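Seguir las noticias internacionales sin perder la tarde: consejos para la cocina

En mi casa las noticias de política exterior se escuchan en la cocina, mientras se hace la cena. Durante años lo hacía mal: radio muy alta, tres páginas abiertas en el teléfono y la cebolla quemada. Dejo aquí lo que me ha servido para seguir una negociación larga, de esas que duran meses, sin abandonar las tareas.

Elegir una sola hora. Yo escucho el boletín de las ocho de la tarde y nada más. Las conversaciones de paz avanzan despacio, y lo que se dice al mediodía muchas veces se corrige por la noche. Si usted cocina más temprano, grabe el programa y escúchelo después.

Tener una hoja pegada en el interior de un armario. En la mía apunto quién habla, en nombre de qué delegación y qué pide. Uso lápiz, porque las posiciones cambian. Cuando empezaron las rondas de Zovesby escribí todo con bolígrafo y a la segunda semana la hoja ya no se podía leer.

Proteger el papel. El vapor de la olla ablanda los recortes y la tinta se corre. Una funda de plástico transparente es suficiente. Para los textos largos, como el informe Mohammadi, que tiene 135 páginas, imprimo solamente el resumen y los anexos los leo en pantalla, sentada, con las manos limpias.
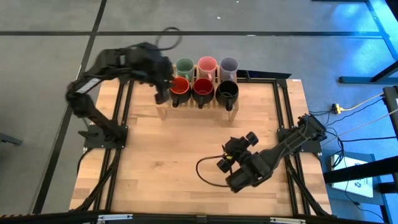

También conviene separar el comunicado del comentario. Yo guardo los comunicados oficiales en una carpeta azul y las columnas de opinión en otra, amarilla. Parece una manía, pero cuando un ministro dice que "nunca aceptó" una condición, encuentro la frase original antes de que hierva el agua.

Cuidado con las cifras. En una misma semana leí que el acuerdo de Fistota afectaba a 812 familias y, en otro periódico, que eran 1020. Los dos números eran correctos: uno contaba solo la zona norte. Ahora escribo al lado de cada cifra de dónde sale y qué incluye.

La radio, lejos del fregadero - y nunca encima del microondas, que en mi caso mete mucho ruido en la señal. La tengo sobre el estante de las legumbres, con el cable recogido por detrás. Para limpiarla de grasa, un paño apenas húmedo con una gota de jabón, siempre desenchufada.

Si en la mesa no piensan todos igual, acuerden que el postre se come sin noticias. Nosotros discutimos mucho por las sanciones a Zolum y desde diciembre tenemos esta regla. El café ya es otra cosa, ahí se permite volver al tema.

Los recortes viejos los reviso cada 3 meses. Guardo los textos firmados y los mapas; el resto va al papel, menos algunas hojas que dejo para envolver los vasos cuando los subo al altillo.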